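4.2 Préparation et entretien du poste Vindance

Le poste Vindance, installé à Mundale, associe une pince portative Grulard, sa caméra à très grand angle et un calculateur d'acquisition sur lequel tourne le logiciel Prieto. La pince est manipulée par un opérateur et les trajectoires enregistrées sont ensuite rejouées sur le bras décrit en 4.1. La qualité des données dépend donc en grande partie de l'état mécanique de la pince et du maintien de son étalonnage entre deux séances, deux points que la littérature traite rarement en détail.

Avant chaque séance, l'opérateur contrôle le serrage de la bride de caméra, l'état des gaines et le jeu des doigts. Le jeu est mesuré à la cale, doigts fermés, en trois positions le long du rail. Toute valeur supérieure au seuil entraîne la dépose du doigt concerné et le remplacement de la bague de guidage. Les relevés sont reportés sur une grille papier, puis saisis dans Prieto en fin de journée. Nous avons conservé le papier après avoir essayé une saisie directe : celle-ci obligeait l'opérateur à reposer la pince entre deux mesures, ce qui modifiait légèrement l'appui de la cale.

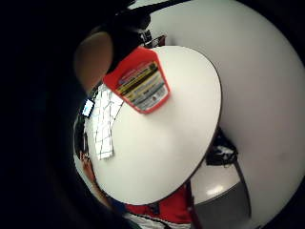
L'étalonnage intrinsèque utilise un modèle de projection équidistant à quatre coefficients. La mire est présentée à 61 poses, réparties de manière à couvrir la périphérie du cercle image autant que son centre. Les premières campagnes, menées avec une répartition uniforme dans l'espace de travail, laissaient la couronne extérieure presque sans points, et l'erreur de reprojection y croissait rapidement. Or c'est dans cette couronne que passent souvent les mains et les bords du plan de travail. Le critère d'arrêt porte désormais sur l'erreur maximale par secteur, et la moyenne globale n'est conservée qu'à titre indicatif.

Le câblage a été la principale source de pannes. Dans la version initiale, le câble de la caméra et celui du capteur d'ouverture partageaient la même gaine et sortaient à l'arrière de la poignée sans reprise d'effort. Les flexions répétées du poignet se concentraient alors sur les derniers millimètres avant le connecteur. Le défaut se manifestait par des pertes d'images isolées, d'abord attribuées au tampon d'écriture du calculateur. V. Lobo a proposé de comparer les horodatages des deux flux - ceux du capteur présentaient des lacunes aux mêmes instants - ce qui a permis d'écarter l'hypothèse logicielle. Les deux câbles suivent maintenant des chemins séparés, avec une boucle libre en amont de chaque connecteur. La boucle est refaite à la main à chaque démontage. Un rayon trop faible raidit la poignée et se perçoit immédiatement à la prise en main.

La manipulation de petites pièces à cordon constitue le cas le plus exigeant pour l'ensemble. La pièce est fine, le cordon se déforme et les doigts de l'opérateur masquent une partie du contact (figure 3). Une dérive de la bride, même faible, y produit des écarts visibles au rejeu alors qu'elle passe inaperçue sur des objets volumineux.
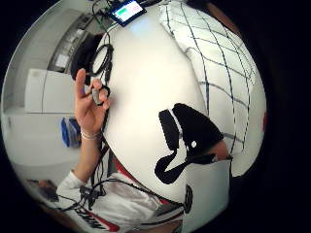 Figure 3. Vue de la caméra embarquée : pièce annulaire grise et cordon noir fin, tenus du bout des doigts de la main gauche.

L'entretien périodique est déclenché par le nombre de cycles d'ouverture et de fermeture, compté par le capteur. La courroie de transmission est retendue tous les 400 cycles et remplacée à 3000, quel que soit son aspect. Le rail est dégraissé au chiffon non pelucheux, sans solvant : un essai à l'isopropanol avait terni l'anneau de protection de l'optique et imposé un nouvel étalonnage. Les patins des doigts sont changés par paire. Un patin neuf monté face à un patin usé décale le point de fermeture, et l'ouverture mesurée n'est plus comparable à celle des séances précédentes.

Une intervention complète (dépose des doigts, remplacement de la courroie, remontage et étalonnage) demande environ 65 minutes. La plus grande part de ce temps revient à l'étalonnage. Une procédure abrégée a été testée en juin ; elle réutilise les coefficients antérieurs et ne réestime que le centre optique. Elle donne satisfaction après un simple changement de patins, mais reste insuffisante dès que la bride a été desserrée. Dans ce second cas, la procédure complète est maintenue et les séquences acquises depuis le dernier contrôle valide sont marquées comme suspectes dans Prieto jusqu'à leur vérification.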